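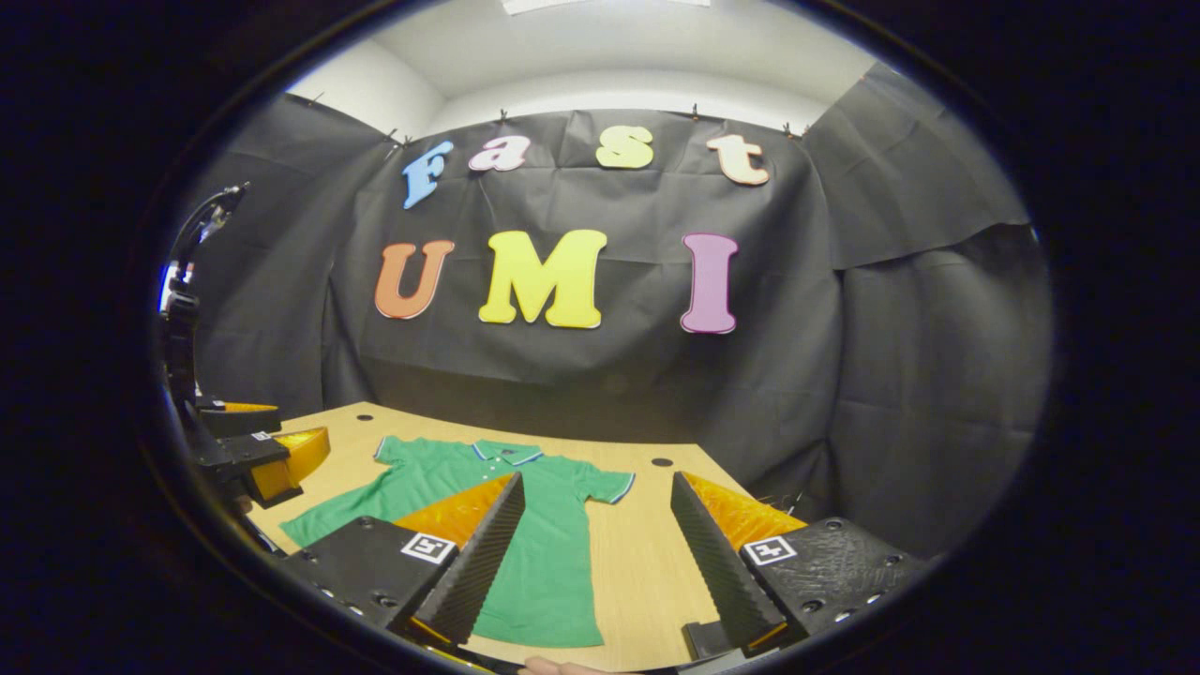
3.2 As letras recortadas e o fundo

Entre as inscrições feitas à mão que compõem o corpus Grasura, as letras recortadas ocupam um lugar particular, e convém demorarmo-nos um pouco nelas antes de passar às letras pintadas da secção seguinte. Quem recorta uma letra toma decisões que quem a escreve com pincel ou marcador quase nunca precisa de tomar: tem de imaginar o contorno inteiro, resolver o interior do A e do O (que uns abrem com paciência e outros simplesmente deixam cheio) e aceitar que, uma vez cortada a forma, a largura já não se corrige. O que ainda se pode corrigir, e muito, é o espaço entre as letras, e foi por aí que a nossa curiosidade começou.

O corpus reúne 437 inscrições, recolhidas em escolas, salas de ensaio, bibliotecas de bairro e associações culturais de Vastby. Em conjunto com Cyrill Prantl, a quem devemos a primeira versão da grelha de análise, classificámos cada inscrição segundo o modo de fabrico, a cor das letras e a natureza do suporte. A classificação foi feita por 2 leitores em separado, e os casos de desacordo foram discutidos com calma, por vezes com mais calma do que o calendário do projeto aconselhava, até se chegar a uma leitura comum.

O suporte mereceu-nos mais atenção do que tínhamos previsto. Na literatura sobre legibilidade, o fundo é quase sempre tratado como uma superfície lisa e uniforme, definida apenas pela sua luminosidade. Nas inscrições feitas à mão, porém, o fundo é muitas vezes um tecido, e um tecido tem vida própria – forma pregas, descai entre os pontos de fixação, sobrepõe-se a outro pano quando um só não chega. A Figura 1 mostra um arranjo deste tipo, com letras coloridas dispostas em duas filas sobre um pano preto preso com molas junto à margem superior. O contraste de cor é fácil de descrever com os instrumentos habituais; já as pregas escapam-lhes por completo, e foi preciso acrescentar à grelha um campo próprio, que batizámos de «relevo do suporte» e que preenchemos numa escala ordinal.

Para perceber como os leitores lidam com esse relevo, realizámos em fevereiro uma série de entrevistas com 18 pessoas habituadas a montar inscrições deste género. Pedimos-lhes que falassem livremente do seu modo de trabalhar, sem guião fechado, e agradecemos aqui a generosidade com que o fizeram. Várias contaram que começam pela letra do meio e avançam para os lados; outras preferem dispor tudo no chão e só depois passar à parede. Uma das entrevistadas explicou que escolhe as cores «para que duas irmãs não fiquem juntas», expressão de que gostámos tanto que acabámos por a adotar nas nossas notas para designar a repetição de cor em letras vizinhas.

Quanto à divisão em filas, o critério mais citado foi o comprimento das palavras, seguido da largura do pano disponível. O sentido da frase apareceu em último lugar, e isto surpreendeu-nos, habituados que estamos a ler a quebra de linha como uma escolha do texto. É possível que a ordem das perguntas tenha favorecido as respostas de carácter material, e voltaremos a este ponto na secção 5, ao comparar as entrevistas com os registos de montagem conservados no arquivo Nistis.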